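Otham Reuse and Mending Program
Progress report to the Kapoor Fund
Prepared by Delphine Park, May 26, 2020

Summary

The grant of $3,000 was released in February. To date we have spent a little under half of it, mostly on rent for the Plitance Street room and on packing supplies. The rest is committed to rent and postage through the end of the grant period. We are not asking for any change to the budget.

Work completed

Donated goods are now sorted into 4 streams: clothing, small electronics, paper and craft stock, and mailing materials. Before the grant everything went into one bin and was sorted at pickup, and a lot of it was handled twice. Reginald Ambrose wrote the intake sheet and has revised it once, after we found that electronics were being logged without their cables.

We have taken in almost 500 items. Denim is still the largest part of the clothing stream. Bethel Negash checks each pair for wear at the knees and seams and sends it either to mending or to resale. Padded mailers that come in with old labels are kept and relabeled, which has cut our spending on new ones by $50.

The paper stream is slower than planned. Mavis Kincaid is preparing folding kits from colored sheets to go out with the children's parcels. The first instructions were hard to follow and are being rewritten.

Sorting room

The tables are set up by the window, and the shade is kept down for most of the day. The back table holds goods as they are sorted and the front one is used for folding.
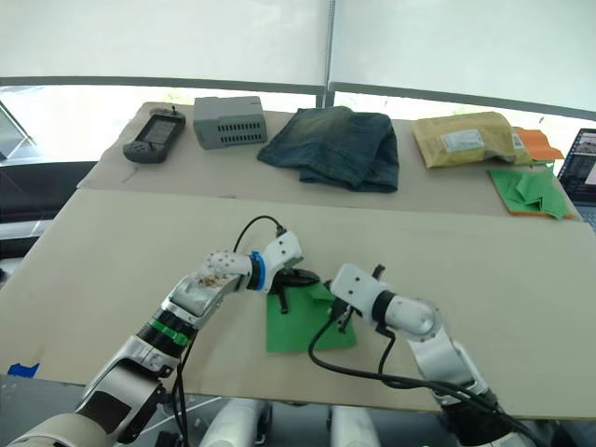

Jeans, a padded mailer and other items on the back table, with a green sheet on the front table.

Outstanding

Shelving from Bundwood has been ordered but has no delivery date. Testing of electronics is behind, and Paloma Begay will take it over next month. The kit instructions will be sent to you with the next report, along with receipts for postage.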